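Osell wrist cable fault

The Osell wrist cable fault was a recurring failure of the Osell, a two-armed tabletop robot built by Gazi, during dish-handling trials at its Standham workshop. An arm affected by the fault lost contact with its gripper partway through a movement, usually with the wrist turned well away from its resting position. Gazi described the problem as a loose connector. Later testing pointed to the length and routing of the cable itself, and the company's first account is now generally treated as incomplete.

Background

The Osell was presented as a machine for clearing and sorting tableware in small kitchens. Gazi's sales sheet claimed that the arms could work "all day without attention," a phrase that was never defined and was dropped from the next printing. The only endurance figure the company released was a total of 2,337 completed moves. It did not say how many moves had been started, or whether those completed after an operator restarted an arm were included.

The power and signal lines to the gripper run outside the casing. This made them cheap to replace and easy to inspect, and Gazi promoted the layout as a service feature. It also left slack cable near the wrist, where the arm turns most.

The fault

The first recorded stoppage took place on a Tuesday, when the left gripper opened without a command and let go of a cup. The cup was plastic and did not break. The operator logged the event as a grip error, and several similar entries followed under the same heading. None of them mentions the cable.

The pattern became clearer when the log was sorted by wrist angle. Almost 65 percent of the stoppages had occurred with the wrist turned past its halfway point, where the cable loop was pulled tight against its connector. Gazi had been adjusting grip force for weeks by then, with no lasting effect on the number of stoppages.

A second problem was harder to measure. When the wrist was turned back, the slack hung low enough to catch on a rim or a handle. Gazi maintained that this had never happened in a trial. The log has no category for it, so the claim cannot be checked.

The trial task

The standard task used mixed cups, bowls and plates on a tray, next to a dish rack. The layout was changed between runs. Critics of the trial noted that light, brightly colored dishes are forgiving objects, and that a dropped plate of heavier ware would have brought the fault to notice much sooner.

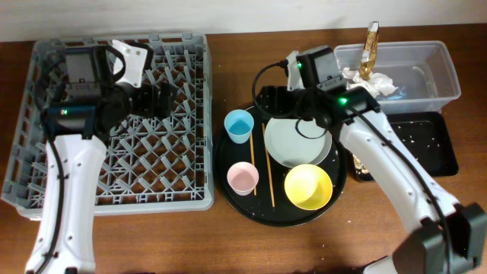 Response

In September Gazi issued a two-part repair: a clip to hold the connector in place and a shorter cable. The clip was sent out first, alone, and reported as a full remedy. Stoppages continued on arms fitted with only the clip. The shorter cable followed without a separate notice, and owners who had already filed the first repair as complete were not contacted.

Gazi then reported a run of 100 moves with no loss of contact. The run was made on a single arm with a new cable. It says little about wear, the condition under which the original fault had appeared.

Assessment

A review by Putis, a testing firm hired by one of the buyers, agreed that the shorter cable reduced strain at the connector. It did not accept that the fault had been closed. Its main objection concerned what the gripper did when contact was lost: the fingers could open, and no warning was given until the arm had stopped moving. Putis recommended that the gripper hold its last position instead. Gazi replied that this was under study, and no change has been announced.

The review also asked for the complete stoppage log. Gazi supplied a summary.

Related articles
Cable strain relief
Gazi
Gripper (robotics)
Osell (robot)
Putis test reports
Standham workshop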